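3.2 What people did once the lid was off

I went into this part of the study thinking the hard bit would be the screws. Wrong! Our sixty volunteers at the Gellen repair room got through screws just fine. Where they slowed down (and I mean really slowed down, hands in laps, looking at me) was the moment they had the whole inside of an old office desktop in front of them and had to decide what to touch first. Szu-yu Chu, who coded the session notes with me, started calling this "the stare," and the name stuck, so I'll use it here. The kind of machine I mean is in Figure 3, a Dell board with the cooler off and the processor sitting in its socket. 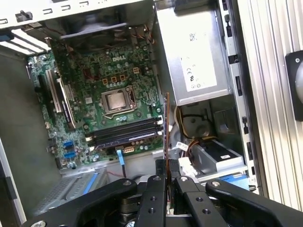
Figure 3. Open desktop case with the CPU exposed, memory slots below it and the power supply at the right.

After the stare, most people went for a cable. I think that's because a cable feels like something you're allowed to pull, and a colored one even more so – blue SATA leads came up again and again in the interviews as "the friendly ones." The processor got the opposite treatment. One woman told me it looked too shiny to be her business, and she worked her way around it for the rest of the session.

Memory slots landed somewhere in between. People who had swapped a stick at home, even once, years ago, went straight to the latches and relaxed right away. I didn't expect such a small bit of experience to carry over so well, and I come back to it in Section 4, where we look at how the Sunday group handled reassembly.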